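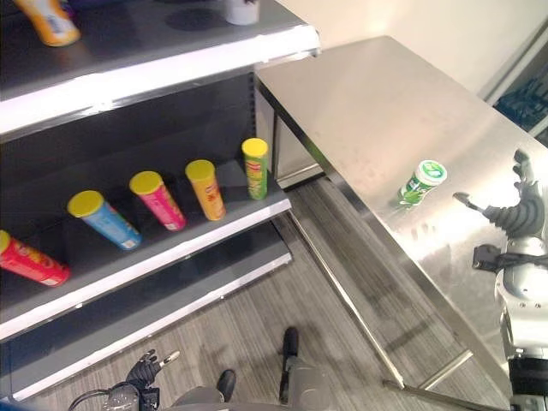

Shelf bay 2, charcoal boards, July, started 9:40

Back on the canister question. Aldana wants it settled before the layout goes to Zendham and I said I'd give it a fair go, so I'm giving it a fair go. I still think the leaning row is a nice idea that suits the person who thought of it and nobody who has to restock it.

For reference, the proposal as I understand it from her note: chip canisters go on the middle shelf in a single row, one of each colour, tilted instead of upright, with the yellow lids all up the same end. The run goes diagonally from the front left corner to the right. The claim is that a shopper reads the colours faster because more of each wrapper faces out. No source for the claim. I asked. Dalva says it came from a Grekon sales sheet, which to my mind is the same as no source.

Set-up

Charcoal boards with the white front lips, steel table hard up beside on the right. Order from the left is red, light blue, pink, orange, green. Spacing looks even enough to me. The red one is the furthest over and the green is very nearly standing up, so what we have is less a tilted row than a row that gradually changes its mind. Dalva reckons that looks deliberate. I reckon a customer would straighten them.

Top shelf is only holding odds and ends (the orange and yellow container at the left, small white cylinder toward the right). Neither is part of the trial. I'd like them off, they throw a shadow on the board and I keep glancing at it. Left them for now as Aldana wants the bay to look stocked.

Overhead light

Everything on full. Glare off the steel is bad, a big white patch right across the top, and I don't trust any colour judgement made with that in the corner of your eye. The canister shadows on the back panel are soft and not a worry. The table is a worry. If Zendham puts brushed steel next to dark shelving in the real shop they'll get the same thing, and then whatever we decide about lids is beside the point. Have written this in two previous entries. Writing it again.

Tried standing further back, at the tape line (302 cm from the front lip). From there I can name all the colours without trouble. I could also name them with my eyes half shut, because they are bright red, blue, pink, orange and green. I don't see how this tests the tilt.

Upright comparison

10:25. Stood them all up, same order, same spacing as near as I could manage. Went back to the tape. Named the colours. No difference that I'd put my name to. Dalva said the pink one was harder to pick upright. Asked her to turn around, swapped pink and orange, asked again, and she got it straight away. One go, two people, one of whom (me) had already made up his mind, so it's worth very little in either direction. Noting it anyway.

What I did notice is that upright they take up less of the shelf and you can get a second row in behind. Tilted, the space behind is a wedge that's no good for anything. Aldana's costing has the bay carrying 96 facings. I can't get near that with the middle shelf laid out on a slant and I'd like to see the sum.

Board depth

Sorer drawing gives 642 for the depth of the middle board. Didn't check it with the tape today, somebody has walked off with the good one. If the figure is right there's room to play with. If it's the old drawing then it isn't, and the low end of the diagonal will be closer to the lip than anybody should be happy with. Don't quote 642 to Zendham until one of us has measured.

The white lips: I was against these and I'll admit they're earning their keep. You can see exactly where the shelf stops against the dark board. They'll mark, though. Want to see one after a month of trolleys and elbows before I say anything kind in writing.

Lean

Main objection is still this. A canister that leans wants something to lean on or something to stop its foot. Tapsell offer a clear wedge for the purpose, sold in packs of 10, and their leaflet has it holding everything from tins to wine. I've read plenty of leaflets. Would want to load a full row, pull the middle one out the way a customer does (quick, one hand, looking at something else) and see what the neighbours do. Not done today. Until it is, the tilt is a picture of a shelf and we shouldn't be costing it as one.

Same goes for lids. The yellow looks good in a line, I'll give her that. But if the lid is what everybody sees first, and all the lids are the same colour, then we're showing them the one part that doesn't tell flavours apart. Put this to Dalva and she said the line of yellow is what pulls you over to the shelf in the first place. Could be. She has worked in a shop and I haven't. I'd still like someone to stand in front of both versions who hasn't been in this room all winter.

To do
Good tape measure, find it. Check middle board against the Sorer drawing.
Order one pack of the Tapsell wedges, not the carton.
Pull test with a full row, tilted and upright.
Matte cover for the steel table, then repeat from the tape line.
Two or three people from downstairs for the colour naming, separately, and don't tell them what it's for.
Ask Aldana where 96 comes from.

11:50. Aldana rang while I was packing up. She says the Grekon sheet has a graph in it. Asked what was on the vertical axis and she's going to look.

Note in the margin from D.A.: pink IS harder upright. Will do it again after lunch with the lights halved.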